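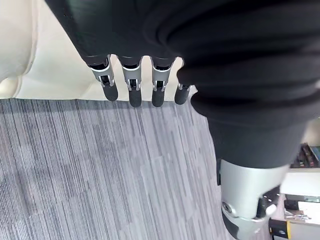

November. Went to the open day at Garnard this afternoon. Took the 2 o'clock slot, the last one with places left. The bus drops you at the Vastside gate and from there it's a ten-minute walk along the fence, in the rain today.

Nelli Honkanen showed our group through. She works on the hands and talked fast. The current one is called Plaseo. Each finger has a metal housing over the joint and a black pad at the tip. She said they have been through 64 sets of pads since the spring, mostly torn on zippers and cardboard. The robot wears black cloth over its arms. I asked if it gets caught in anything and she said yes, twice, and that the next sleeves will be shorter.

The test room is done up like a living room – cream sofa, gray striped carpet, a shelf. The main job for now is picking things up from the floor and putting them on the seat. They want 2,000 clean pickups before the hand goes to Koskela for the home trial. The count on the whiteboard in the hall was 294. I thought that was low but didn't say so.

A man behind me kept asking about the price. Nelli said there isn't one yet. He asked again at the end.

Coffee afterward in the canteen, and a bun that was mostly air. Picked up a leaflet for Dad, who will want to know about the motors. It doesn't say much about the motors.

Missed the early bus and got home after six. Shoes are by the radiator. Need to call the dentist tomorrow.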